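Call for Participants: Household Laundry Tasks and Two-Arm Machines

The Drumville study on domestic chores is seeking adults who fold, sort and put away laundry on a regular basis, at home or as part of their paid work. Participants will carry out ordinary tasks by hand, compare their results with those of a two-arm machine, and help the study group judge how near such machines are to being useful in a home or on a shop floor.

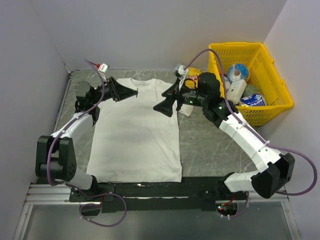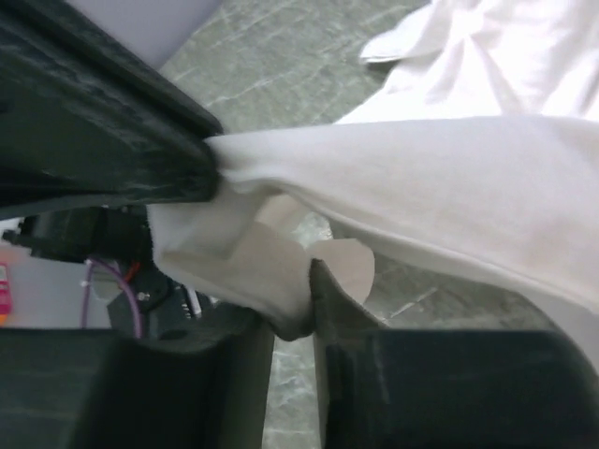
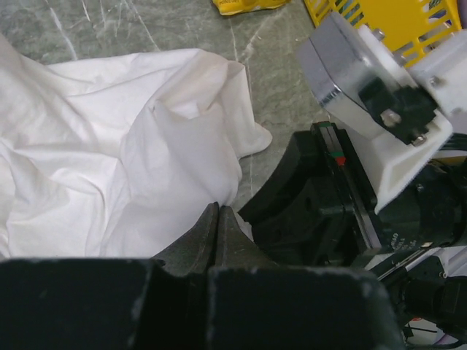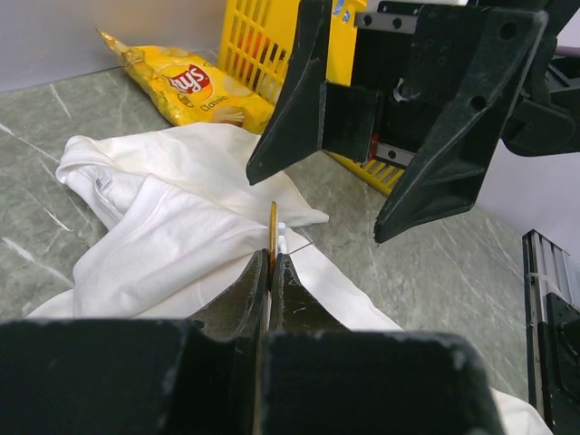 White cloth on the marble-patterned work surface, with robot grippers at work. First picture: the T-shirt laid flat between the two arms.

Background

Claims about household machines are often made on the strength of a single successful attempt. The Drumville study was set up to collect a fuller record. It asks how often a chore is completed to a standard that an ordinary person would accept, how long it takes, and how much help is needed from a person standing by. Clothing has been chosen as the first subject. A shirt has no fixed shape once it is picked up, and a person will correct a bad grip without thinking about it. Machines do not yet do this dependably, and the study group takes no position on when they will.

The second part of the work deals with shop-floor handling, including folding for display and the packing of mixed goods into baskets. It is led by Mechthild Lanz, with Tudur Morgan responsible for the scoring of results.

Who may apply

Applications are welcome from persons aged 18 or over who handle laundry at least once a week. No technical knowledge is required. The study group particularly wishes to hear from:

- persons employed in hotels, laundries, care homes or clothing stores
- persons who look after the laundry of a household of four or more
- persons with limited use of one or both hands, who may have their own methods of folding

Employees of Dalard and of Ackermann, which supply equipment to the study, are not eligible. Members of their immediate households are also excluded.

What participation involves

Each participant attends 6 sessions over the course of March. In the first two sessions, participants fold and sort garments by hand while their working methods are noted. In the next three, they examine garments folded by the machine alongside garments folded by other participants and grade each one, without being told which is which. The last session is a group discussion, held in groups of no more than 16.

Participants do not operate the machine and will not be asked to enter its work area while it is moving. A member of staff is present at all times – usually Bogdan Kaczorowski, who also gives the safety briefing on the first day. Loose scarves and long necklaces must be removed before the briefing. Flat shoes are advised.

Garments are provided. Participants who would like a particular item of their own to be included, such as a fitted sheet or a work uniform, should mention this in the application. It must be clean and free of pins.

Payment and expenses

A payment of $375 is made on completion of all sessions. Those who also take part in the optional shop-floor handling day receive a total of $500. Travel by public transportation is reimbursed upon presentation of receipts. Participants who withdraw early are paid for the sessions attended.

Records and privacy

Sessions are recorded on video. Recordings of participants show the hands and forearms only and are kept apart from names and contact details. Grades given by participants are stored in Lako, the study's own record system, under a number. A participant may ask for his or her recordings to be deleted at any time before the results are published.

How to apply

Applications should be made in writing to Alois Bühler, Participant Office, Drumville, and should state the applicant's age, the kind of laundry work done, and the days on which he or she is available. A short note on any folding method learned at work is helpful – please name the type of garment. Applicants who took part in the earlier dishwashing sessions may apply again and should say so.

Questions about access to the building or about adjustments to the work table should be addressed to Jonas Kälin at the same office. All applicants will receive a written reply.

Posted Dec 24, 2025

Recent notices

Results of the dishwashing sessions: summary for participants
Call for participants: shelf stocking and price labels
Vacancy: part-time session assistant, Drumville
Change of entrance for evening sessions
Travel expenses: revised claim form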